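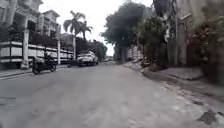
5.3 Where the free-space estimate goes wrong

Figure 7. A street from the residential split. Parked vehicles stand along the left curb, and a strip of broken concrete runs along the right edge of the road.

The headline result in Section 5.1 looks good, and we do not think it should be taken at face value. Mirero, the free-space module we tested, agrees with the hand labels on most pixels in most images. Most pixels in a street image are also easy. A wide patch of plain pavement in the middle of the view lifts the score of any method, including the one-line baseline that marks a fixed trapezoid as drivable.

We therefore scored the 416 images of the residential split a second time, using only a band 19 pixels wide on either side of the labeled road boundary. On this band the lead of Mirero over the fixed trapezoid shrinks, and on streets like the one in Figure 7 we would not want to defend it. The left side has a raised sidewalk with a pale curb, which gives the network an edge to follow. On the right the pavement breaks up near the bottom of the image, and it is fair to ask where the road ends at all. Our two labelers, Shamim Lashari and Ridwan Gunawan, drew that kind of boundary differently often enough that we report their disagreement next to the error of the model. A method cannot be much better than the labels it is judged by.

Parked vehicles raise a separate problem. The planner in Nulari treats anything outside free space as fixed, so a motorcycle at the curb and the curb itself get the same cost. This is harmless while the road is wide. It also means that our planning results say nothing about whether the perception stack knows what a motorcycle is, and earlier claims to that effect should be read with care. Ours from the workshop version are included.

Blur is a third concern. Many images in the split are soft, and distant vehicles show up as little more than pale shapes. We tried sharpening the input before inference and saw no gain that survived a change of random seed. Training for another 1,000 steps on artificially blurred copies helped on the band score, but it hurt on the Ulloa split, where the images are crisp. We left it out of the final system.

We did not test any of this in closed loop. All numbers in this section come from single images, and a boundary that flickers from one image to the next could score well here and still be useless to a controller.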